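About Kisuvent

Kisuvent designs, installs and services ventilation for small and mid-sized buildings. Most of our work is in schools, clinics, bakeries, workshops and apartment houses. We have 16 people on staff and do all of our own ductwork.

The company was started by Normunds Sepp, who had spent years balancing air systems for other contractors and wanted to stay with a building after the fans were switched on. His first contract was the kitchen exhaust at the Baranauskienė bakery, and we still clean and inspect that system twice a year. Eglė Lill joined as a partner soon after and now runs design and estimating. Normunds looks after the field crews and the service desk.

What we do

Supply and exhaust systems for new buildings and renovations
Heat recovery units, sized and installed
Kitchen and workshop exhaust
Duct cleaning and filter changes
Air flow measurement and balancing, with a written report

We take on projects of up to 400 rooms. Larger jobs we pass on, usually to Clilline, a firm we have worked beside on several hospital renovations.

How a job runs

A designer visits the building before we quote. We measure the rooms, look at the existing shafts and ask how the space is used during the day. The quote lists equipment, labor and duct separately, and the price holds for 60 days. Once it is signed, the same designer stays with the job until handover.

On site we work in crews of two or three. In occupied buildings we seal off the work area and clean up at the end of each shift. Noise limits are agreed on ahead of time, and drilling in schools is done outside class hours.

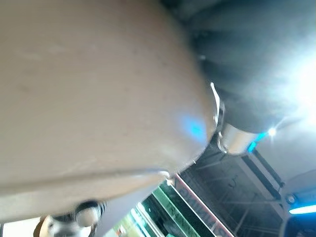

A blue glow on the beige casing.

At handover we measure the air flow in every room and give the owner a binder with the readings, drawings, filter sizes and the service schedule. If a room is off by more than the agreed margin, we come back and adjust it at no charge.

Service contracts

We currently look after 167 buildings under yearly contracts. A contract covers filter changes, a belt and bearing check, a drain check on heat recovery units and one phone call-out. Fans and motors from other installers are accepted after a first inspection. Parts are billed at cost plus a fixed handling fee.

Our shop

Our office and duct shop are in the old Stillell dairy building, on the ground floor. Straight duct, bends and transitions are cut and formed there, and customers can pick up filters at the front counter. The loading door is at the back, next to the scale house. Please call before bringing in a unit for repair.

Working here

We hire sheet metal workers and service technicians, and take apprentices every November. Training is paid. Send a short letter with your work history to the office, addressed to Eglė Lill.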